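Doorstop (wedge)

A doorstop is a tapered piece of timber, rubber or metal pushed under a door to stop it moving. It is among the simplest machines in the home and among the most often kicked. In Australian usage the word also covers a politician's impromptu press conference, which likewise holds things up for a few minutes.

The wedge type depends on friction and a shallow slope. If the angle is too steep, the wedge skates across the floorboards; too shallow and it vanishes under the door, to be recovered by someone on their knees with a ruler. The Wanham pattern, sold in hardware shops in a single brown colour, settled on a slope of one in five and has not been troubled by innovation.
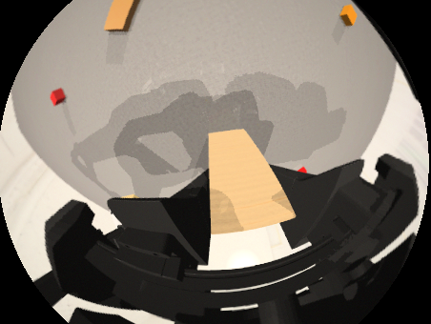

Hardwood wedges grip poorly on tiles, so makers such as Davik glue a rubber sole to the underside. The sole generally outlives the glue. Prostitz, a rival firm, dispensed with timber altogether and offered a cast-iron model weighing 20 kilograms – a favourite with libraries and an enemy of toes.

Fire doors are a separate matter. Wedging one open defeats its purpose, and a sign saying so is often fixed to the door, where it can be read most comfortably while the door is wedged open.

See also: Door closer; Draught excluder; Inclined plane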